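Saltau Heavy Kraft Roll, 661 Feet

Home / Packing & Paper / Kraft Rolls / Saltau Heavy

$70 per roll
In stock. Leaves our warehouse within two working days.
Weight: 60 lb paper
Color: brown, and only brown
Finish: smooth, matte both sides
Item no. 1568-H

Every paper catalog has a page of kraft paper with ribbons on it, next to a sprig of something. Ours used to have one too. Then we looked at what people order the Saltau for, and gift wrap came in well behind covering tables, masking floors, tracing sewing patterns and keeping glue away from furniture that somebody's mother is still attached to.

So we sell it as what it is, a long roll of sturdy brown paper. The sheet is heavy enough that a ballpoint won't go through it on the first pass, and it takes pencil, marker, chalk and poster paint. It will not take a spilled quart of anything. We have had letters about this. It is paper. 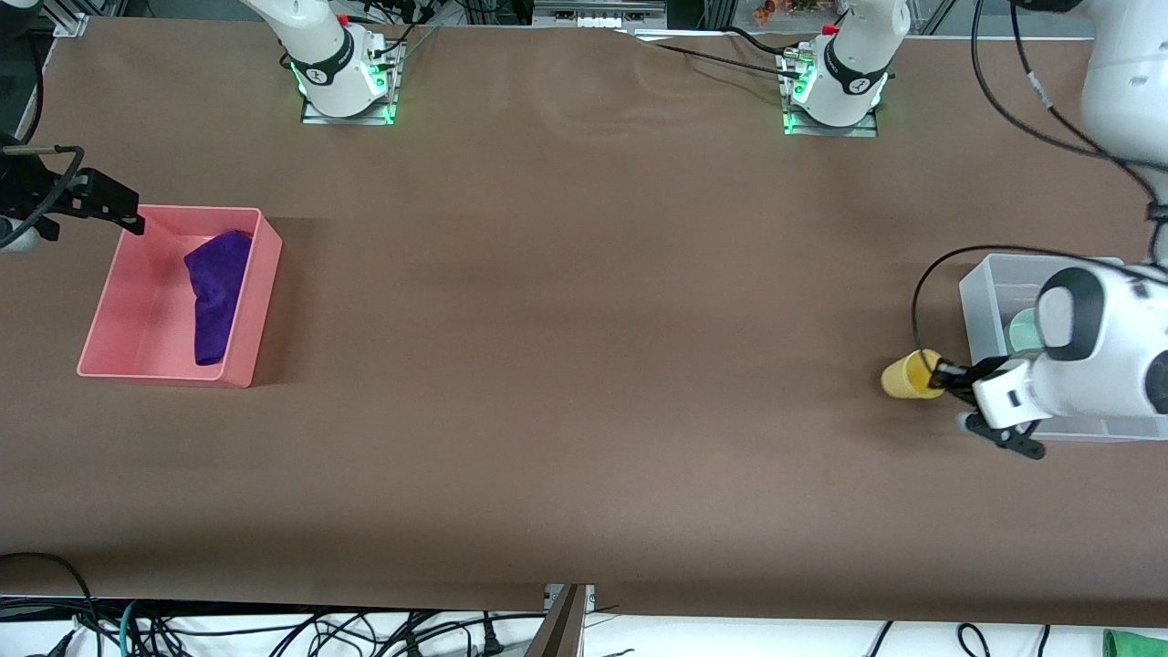

Anahera Maihi

I look after paper and board at Stetier, and I've had the Saltau on my own cutting table since February. A few notes from living with it.

It comes off the roll with a strong opinion about staying curled. Pull off your length, turn it curl side down, and leave it overnight with a few books on the corners. Tape the long edges first and smooth outward from the middle with your forearm. You will still get a wrinkle or two. I have stopped chasing mine, as the last one I chased moved eight inches and had children.

For sewing patterns it beats tissue by a mile. You can fold a dart in it, unfold it, swear, and fold it again on the same line. For kids' parties, lay it double and peel off the top sheet when the frosting gets serious.

Colette Lacroix in our returns department would like me to mention that the roll weighs more than you think and should not be left standing on end at the top of a staircase.

Good to know

The core fits the Baxter wall cutter and the Prultis bench stand, both sold separately. Rolls cannot be returned once the outer band is cut. Samples are free: ask for the Saltau swatch at checkout and we'll send a sheet folded into an envelope, which will crease it, so please don't write in about the crease.

Pairs well with: low-tack tape, bone folder, soft pencil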